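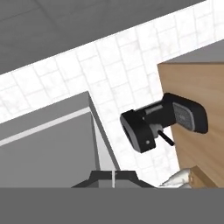
White square tile and a wood cabinet, in a computer rendering.

Home News Courts Features Opinion Subscribe

The Long Wait for a Library Card

By Florence Pelletier
Sep 23, 2008

Kevin Hennessy has filed 19 grievances against the Lemieux county jail, and he would like it known that his handwriting has improved with each one.

The first, in March, asked why he couldn't use the law library. The reply told him to look up the grievance rules, which are kept in the law library.

Hennessy, 58, is now suing the county and Geltolell, the company it pays to run inmate services. He says he missed a filing deadline in his own appeal while his request sat in a tray. His lawyer, Lucie MacLeod, has asked for the jail's records and received 717 pages, more than 122 of them blank.

"I read those too," she said. "You never know."

Geltolell says access is offered "on a rotating basis." What rotates is less clear. Laurier Sawatzky, who spent a winter in the same unit, remembers being called for library time once – at 4 a.m., with the librarian due at nine.

The county wants the case dismissed on the grounds that Hennessy didn't finish the grievance process. A hearing on that question is set for next month.

We use cookies to improve your visit. By continuing to browse, you accept our cookie policy.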